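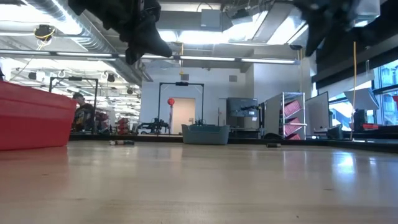
Tamville Calls for Service, Address-Level Extract
README and data card

Summary

The extract holds police calls for service in the city of Tamville, matched to commercial parcels. It was built from records released under a public information request and cleaned by Shazia Naqvi. Gladys Rivadeneyra wrote the parcel matching code and maintains the category table. The unit of record is one call, as logged by dispatch. A call is not a crime report, an arrest or a citation, and the files contain none of those.

Files

calls.csv - one row per call, after duplicate removal
parcels.csv - one row per commercial parcel, with land use code and lot area
categories.csv - dispatch codes mapped to the 11 categories used in this release
premises_month.csv - call counts by parcel and month, built from the first two files
changes.txt - corrections to earlier releases

All files are UTF-8, comma separated, with a header row. Text fields are quoted. Empty values are left empty, with no placeholder.

Fields in calls.csv

call_id: Number assigned during cleaning. It does not match the number used by dispatch, which was withheld by the city.
month: Month the call was received.
hour: Hour of day, 0 to 23, local time. Minutes were removed before release.
weekday: Three-letter abbreviation.
code_raw: Dispatch code as released.
category: Category from categories.csv.
source: "public" for calls from a phone line, "officer" for activity started by an officer in the field.
block: Address rounded down to the hundred block.
parcel_id: Key to parcels.csv. Empty if no match was made.
match_type: "exact", "name" or "near". See Matching.
disposition: Closing code as released. Many rows have none.

Source and request history

The first request asked for every call tied to a commercial address. The city answered with a scanned printout of 600 pages, sorted by beat, with the source column left out. A second request asked for the same records in electronic form and named the missing column. That response came as a set of spreadsheets, and calls.csv is built from those alone. The printout was used only for checking.

The city withheld calls involving juveniles, medical calls with no other code, and any call under an open investigation at the time of release. There is no list of withheld rows, so the number of missing calls is not known. Counts for the most recent months should be treated as low.

Cleaning

Duplicates were defined as calls with the same raw code and the same address, received within five minutes of each other. The earliest was kept. This rule removes repeat reports of one event by several callers. It also removes some calls that were separate events, and there was no way to tell these apart from the released columns.

Street names were brought to one spelling. The largest single fix was Srisuk Avenue, which appears under several spellings in the spreadsheets and as "SRSK" in the older rows. Directional prefixes were restored where the beat number allowed only one reading. Otherwise the row was left unmatched.

Cleaning was done on the full address. The hundred-block rounding was applied last.

Matching

Exact matches rest on a full street number shared by the call and the parcel. Name matches rest on a business name typed in the location field, such as "Clatlow Market lot," checked against the city license list. Near matches join a call logged at an intersection to the closest commercial parcel, up to 800 feet away.

Near matches are weak. A call logged at a corner may have nothing to do with the store on that corner, and dispatchers often use a well-known business as a landmark for something happening across the street. Any ranking of premises should be run with and without them. In our tests the order of the top parcels changed when near matches were dropped.

A parcel can hold more than one business. The Clatlow strip on the east side is a single parcel with a grocery, a laundromat and a check cashing counter, and its count belongs to all of them together. We did not try to split it.

Categories

Gladys Rivadeneyra assigned each raw code to a category, and Shazia Naqvi repeated the work without seeing the first table. Where they differed, the code went to "other" unless the dispatch manual settled the question. "Suspicious person" and "check area" are kept apart from the disturbance category - both are used very loosely, and merging them raises disturbance counts at late-night stores.

"Extra patrol" rows are officer visits made on a standing request, often by the owner. They are marked "officer" in the source field. Leave them out if the question is how often the public called. A store that asked for patrols will otherwise look worse than one that did not.

Suitable uses

The extract can support counts of calls over time at one parcel, comparison of hours of day, and work on how dispatch codes are used. It can be joined to zoning or licensing records through parcel_id.

It should not be used to estimate crime rates, to rate the conduct of a business or its customers, or to compare Tamville with other cities, whose dispatch codes differ. It has no names, phone numbers or free text. The narrative field was in the release and was dropped during cleaning.

Known problems

Hour is wrong for a run of rows in November, when the dispatch clock was not set back. These rows are not flagged.
Beat boundaries were redrawn partway through the period. Beat is therefore not included.
Disposition codes were entered by hand and are not reliable before the change of boundaries.
Parcels that were merged or split carry their latest parcel_id only.

Building from source

The scripts need Iltex 5 or later for the address step. Run clean, then match, then rollup, in that order. The rollup script stops if any category is missing from categories.csv. The source spreadsheets are not included and must be placed in the raw folder first.

Corrections

Send the call_id or parcel_id, the value in question and the basis for the change. Business owners may ask for a match to be reviewed. Reviewed matches are logged in changes.txt with the old and new values, and corrections are folded into the files at the next release.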